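We use cookies to keep this manual working in your language. Accept all | Only necessary

4. Labeling your food stock with the Tellireo label printer

Before you begin this section, the printer must be charged and the Flodik app must show the printer as "Connected". If it is not so, please return to section 3.

4.1 Preparing the goods

1. Bring together all the goods which belong to one shelf. It is easier to finish one shelf completely and then go to the next one.
2. Clear a place on the table for goods that already have a label. A shallow tray is good for small pieces.
3. Take the goods out of the shopping bag one at a time. Soft snack bags should lie flat when you put the label.
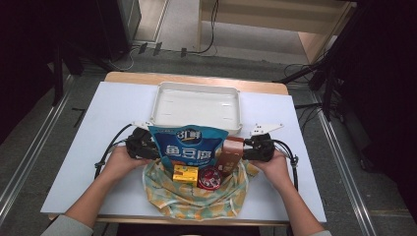 Fig. 6. Packaged snacks in a cloth bag, with a tray at the far side of the table.

Note: Do not put labels on the shopping bag itself. The glue can leave a mark on the cloth.

4.2 Printing the first label

1. In the app, touch "New item" and write the name of the product. Names longer than 30 letters will be printed in small type.
2. Choose the month of expiry. If the package gives also the day, you can add it, but the app will sort only by month.
3. Choose the label size. The standard roll is 63 mm wide. For small packages use the Darkero narrow roll, which is sold separately.
4. Touch "Print" and wait until the green light stops blinking. Then pull the label downward against the cutting edge.

Caution: The cutting edge is sharp. Keep your fingers at the side of the label and keep the printer away from children.

4.3 Where to put the label

1. On soft bags, put the label in the upper part, below the closed seam. Press from the middle to the outside.
2. On jars, put the label on the lid. When the jar is empty, the label comes off in warm water.
3. On long boxes with a glossy surface, use the broad face and leave the printed side free, so that the name of the product can still be read on the shelf. Wipe the place with a dry cloth first and press for 3 seconds.

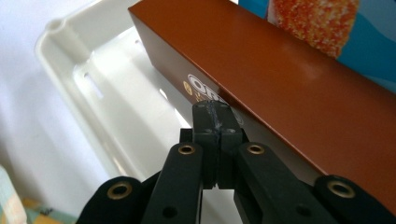 4.4 If the label does not stay

- The surface is cold. Goods from the refrigerator must stand in the room for 30 minutes before labeling.
- The roll is old. Rolls that were open for more than 6 months lose their glue.
- The label is folded over a corner. Print it again and choose a flat place.

If you use the Tanguy shelf clips, the label can also go on the clip. See section 5 for the sizes.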